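Trip Planning for Day Hikes
Session 3: Estimating time on the trail
Instructor: Sioned Mathias

Distance alone is a poor guide. Use both distance and climb. For this course, allow 30 minutes per mile on a marked trail, then add 30 minutes for every 1,000 feet of climbing.

Worked case: the Skaltitz loop
High point: 2,862 feet
Trailhead: just under 900 feet
Climb: almost 2,000 feet
Length: 6 miles
Walking time: 3 hours + 1 hour = 4 hours
Breaks: 40 minutes

Groups with children under ten should add half again to the walking time. Breaks are counted separately. Set a turnaround time before leaving the car – and write it down.

For next session, trace the Praritz route from map sheet 163 and mark each steep section in pencil. Bring the tracing and your time estimate. Tracing paper is thin, and on a pale wood-grain tabletop like the one shown, the streaks can be mistaken for faint contour lines, so put a plain white sheet underneath when you check your work.
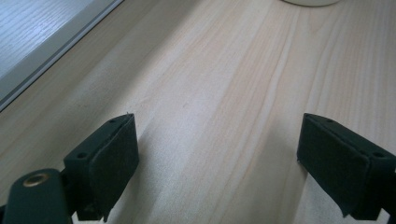
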